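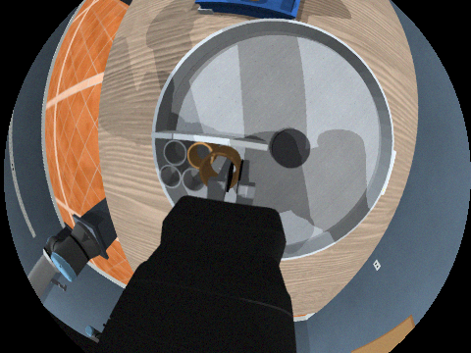

Notes for the readers' poll talk, April 14, 2021. Slides are numbered as in Mamta's deck.

## Slide 1: What the poll measures

- The Ormont "star of the year" poll ranks film and television actors by reader votes.
- It measures who turns up to vote. Fan clubs turn up, casual viewers mostly don't.
- Define "celebrity" as used here: anyone on the printed shortlist. Write-ins are dropped before the count.
- Credit Malathi Iyengar for the ballot data.

## Slide 2: Shortlist effects

- 2,351 valid ballots, 10 names on the list, one vote each.
- Names were printed in alphabetical order by surname. The first two took a larger share than their screen time that year would suggest.
- Gatico ran the same list online with the order shuffled. The gap narrowed but did not close.
- Pause for questions on order bias. Keep it short.
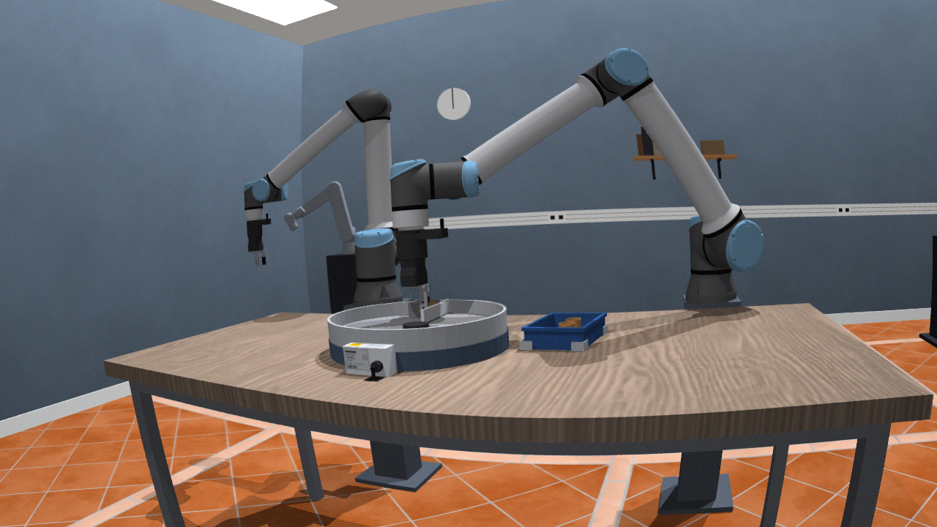

## Slide 3: Soap actors against film actors

- Soap actors are on screen most evenings. Film actors get one release and a press tour.
- The October ballot favours whoever had a summer release. Show the month-by-month chart.
- Bisley splits its poll into four categories for this reason. Winners there are not comparable with Ormont's.

## Slide 4: Reporting the result

- Print the number of ballots next to the ranking.
- Treat places separated by a handful of votes as tied.
- Rao's method (ranked choices, lowest name removed each round) is in the handout. Do not work through it on stage.
- Hand over to Mamta Bhatt for the section on magazine covers.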